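Do you really need a drawer organiser? Tips for keeping small things in order
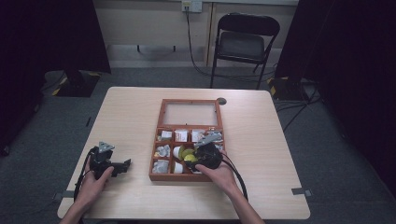 Photo: Kofi Wumbei

Every autumn the shops bring out the storage boxes again, and every autumn I am told that my life will be calmer if I buy six of them. I have my doubts. I have bought a fair few over the years, and most ended up in the loft holding other storage boxes. What follows is what has lasted in our house, along with some popular advice I no longer believe.

Empty the drawer before you spend anything

The usual tip is to measure the drawer and order inserts to fit. Fine, but tip it out first. When I did the one beside the cooker I found four tape measures, a key to a flat I left years ago and 39 wall plugs in a size I have never drilled. Once the rubbish had gone, what was left would have fitted in a shoebox lid. It now lives in a shoebox lid.

Small compartments are overrated

A box with lots of little cells looks splendid on the first day. The trouble is that things don't come in one size. Fuses and picture hooks are happy in a small cell. Batteries are too long or roll about, and anything with a cable climbs out and visits the neighbours. If you are buying a divided box, get one with at least one large section, or partitions that lift out. Fixed partitions that are glued in are a gamble on you never changing what you own.

See-through lids

I'll give these some credit. You can find the drawing pins without opening anything. But a clear lid shows dust and fingerprints, and plastic ones scratch if you wipe them with a dry cloth. Use a damp one and a drop of washing-up liquid. Skip the glass spray on plastic, as some of them leave it cloudy.

Wooden boxes

Nice to look at, and kinder to the table if you stick felt on the underneath. I was told to oil mine twice a year with Clavska, and I did it once. The box smelt like a cricket bat until September and everything in it picked up a faint slick. A box for dry odds and ends wants dusting with a soft brush and not much more. An old make-up brush gets into the corners. If the wood smells musty, leave it open in a dry room for a few days. Bicarbonate of soda in an open saucer is supposed to help, though I've tried it both ways and couldn't tell you which was which.

Labels

A label maker cost me £19 and I have used it on one shelf. Masking tape and a pencil do the same job, and the tape peels off when you change your mind. Label the front edge, never the lid, or you will put the wrong lid on the wrong box and believe it.

Little cartons and packets

Should you keep things in the packets they came in? The tidy people say no, decant everything. I say keep the packet for anything with a size, a use-by date or instructions on it: plasters, fuses, sewing machine needles, tablets above all. Medicines shouldn't be mixed in with hardware in any case, and if there are children about they belong somewhere high and locked. Decant the screws if you like.

Drawer liners

The grippy sort does stop boxes sliding. I tried the Gederov roll and the plain one from the market — no difference that I could find, apart from the price. Cut it a little short at the back or it rucks up behind the drawer.

The one-in, one-out rule

Works for mugs. Doesn't work for screws.

A reader wrote in about the Pludero stacking trays after my last page on sheds. They do stack. They also come apart if you lift the pile by the top one, so carry them from the bottom, with both hands, and don't try it on the stairs.

Next time: whether vinegar cleans anything apart from kettles.

Posted 29 October 2025 in Around the House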